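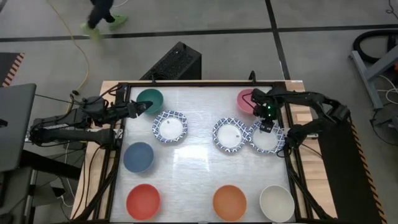
Nicanor Figueroa thinks the caravan chapter works now, and that we should stop fiddling with it and post. I've read it again and I don't agree, so I'm putting my reasons in the book before we talk ourselves into it.

Workshop notes, July, started a bit after 9 p.m.

Draft on the bench: Salt Road, our Zovgate side story, chapter two, Nicanor's rewrite. It runs over 4,000 words. The old version was shorter and had the same events in it. I went through both with a pencil to see where the extra length went, and most of it is Liltero thinking about his past while walking. He thinks about it on the road, at the well, and again outside the gate at Prundley. Each time he gets close to telling us something and then a noise interrupts him.

Nicanor calls this building mystery. I call it holding back. We know from the summary that Liltero has a past that is going to catch up with him. Anyone who clicked on the story knows that too. If he keeps nearly remembering it for three scenes, the reader learns nothing except that we have a secret and are pleased with it.

What I tried tonight: cut every near-memory and read it through cold. Result: the walk to Prundley gets dull, which tells me the near-memories were covering for a walk where nothing happens. So that's the real fault, and it was there in the old version as well. My own fault, since the walk was mine.

Second try: kept the one at the well, and let him say it out loud to the mule driver. Just the plain fact, that he sold the map to the wrong people. The driver doesn't care. I liked that better than I expected to. It does use up a secret we had planned to keep until chapter nine, and Nicanor will not be happy. But I'm not convinced chapter nine was going to be any good. The outline for it says "big reveal (?)" and the question mark has been there since spring.

The market scene. Captain Đorđević comes in, offers Liltero the job, and he takes it inside a page. Why? He's supposed to be careful. He has just haggled over a water skin for longer than he haggles over his life. Amanuel Admasu wrote in the margin "because the plot needs him to," and I have no answer to that. Options so far:

– She pays first and he has already spent it. Cheap but quick.
– She knows about the map. Goes well with the well scene if we keep it.
– He says no, and we spend chapter three getting him to yes. Slow. We are at 15 chapters planned already and I don't believe in half of them.

I lean to the map. Will try a page of it tomorrow and see if it falls over.

Lore problem, again. The gate at Prundley has a guard who takes a toll in batteries. In the first game batteries are worthless by that year, and in the sequel they're money. Nicanor says nobody will notice. People who read side stories for old games are exactly the people who notice. We got a long comment last time about the wrong color of road sign, and that was in a flashback. I'd sooner have the guard take salt, given the title, and be done with it.

Feedback. We sent the rewrite to 3 readers from the board. Everyone said they enjoyed it. I don't put much weight on that, as they always say they enjoyed it. More useful is what they asked. One asked whether the captain was the same woman as in chapter one (she isn't, there is no woman in chapter one apart from the innkeeper). One asked how far it is to Prundley, because Liltero seems to sleep once and eat breakfast twice. I checked and he does. The last one asked when the next chapter is coming, which Nicanor counts as praise and I count as a question.

Fixed tonight: the extra breakfast. Also "smirked," which was on almost every page and is now in there 2 times, both his.

Not fixed: the walk. The captain's voice, which goes from soldier to schoolteacher and back depending on which of us wrote the line. Amanuel offered to do a pass on her dialogue only. I said yes, though I have doubts about a third pair of hands in a chapter that already reads like a compromise.

On posting: Nicanor wants it up before the game's anniversary because there will be more traffic on the archive. Maybe. Last year's bump brought us a pile of first-chapter clicks and hardly anyone went on to the second, and the second is the one we're arguing about. I'd hold it. If he posts it anyway, please at least use the file with the breakfast taken out. It's the one ending in "b." The one called "final" is older.

To do: page with the map. Salt toll. Ask Amanuel what the captain wants, in one sentence, before he touches her lines.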